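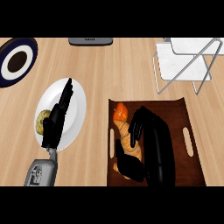
Oil or hard wax for a kitchen table, pale wood, used every day?

Drurnbridge Home Forum > Wood and Finishes > Tables

efa_harries
I bought a secondhand table in June and stripped it back over a couple of evenings. The old varnish was yellow and sticky near one end. Now it's bare wood, a light color, sanded to 120 and then 180. I don't know the species. The seller said ash, but he also said it was a hundred years old and it has modern screws underneath.

It gets used for breakfast, homework and dinner, and my son puts hot mugs straight on it. I'd like to keep the color as pale as I can. The two things I keep reading about are plain oil and hardwax oil. A neighbor says to forget both and use water-based poly. Budget is $80 for everything, including rags and pads.

Table is 30 x 60 inches, top only. The legs are painted and staying that way.

undeck_prys
Hardwax oil, two thin coats. Thin means thin. Put it on with a white pad, wait 16 minutes, wipe off everything that will come off. Next coat the following evening. People get into trouble when they leave it thick and it never cures properly.

You'll be well inside $80. A small can does a top that size with plenty left over.

Dela Bonsu
I'd go with your neighbor. I've had hardwax oil on a dining table and water-based poly on another, same house, same kids. The oiled one had rings in it by the second winter. The poly one has a scratch where somebody dragged a slow cooker across it and otherwise looks the way it did when I finished it.

Poly also stays closer to the bare wood color. Oil will warm it up whether you want that or not.

undeck_prys
Rings on hardwax oil can be rubbed out with a gray pad and a bit more oil. It takes ten minutes. Your poly scratch is there until you strip the whole top.

Dela Bonsu
Sure, but I've never needed to strip it. The other table I was fixing every few months.

efa_harries
How much does the oil darken it? I wet a patch with mineral spirits to get an idea and it went more orange than I'd like. It went back when it dried.

undeck_prys
Mineral spirits gives you a fair preview. If that was too orange, get a hardwax oil with a little white pigment in it. They're sold as "natural" or "raw" depending on the maker. Test it on the underside first. And don't mix it with a coat of the clear, you'll get patches.

silvana.t
Two questions before you buy anything. Did you sand with the grain for the last pass, and what did you do about the gaps between the boards?

I ask because I did a plank top last year and crumbs packed into the gaps. I ended up scraping them out with a plastic card before finishing. Whatever you put on top will lock in what's down there.

efa_harries
With the grain, yes. The gaps are tight except one near the middle that I can get a fingernail into. I vacuumed it and went along it with an old toothbrush.

silvana.t
Leave that one open. Don't fill it. The boards move between summer and winter and filler will crack and fall out in bits.

Idris Gethin
Agree on not filling. I disagree about stopping at 180 if she goes with poly, though. I'd go to 220 and then knock it back with 320 between coats. For hardwax oil 150 is plenty, any finer and it doesn't soak in.

Dela Bonsu
Agree with Idris on the 220. Three coats minimum, four if you can stand it. Foam brush, long strokes, don't go back over it once it starts to set.

undeck_prys
Also — oily rags. Lay them flat outside to dry or put them in a metal can of water. Don't ball them up in the trash. They can catch fire on their own, and that's not an exaggeration.

efa_harries
Thanks for that one, I would have balled them up.

I tested both on the underside tonight. The white-tinted oil looks almost like bare wood. The poly is a bit colder looking and I can see the edge where I stopped. I'm going with the oil. Dela, I know.

Dela Bonsu
Your table. Buy coasters.

silvana.t
Give it a full week before you set anything damp on it. You can eat at it after two days if you're careful, but keep the mugs off.

Idris Gethin
And write the product name and the color on masking tape under the top. You'll want it when you touch it up.

efa_harries
Tape is on. First coat tomorrow after 7 pm.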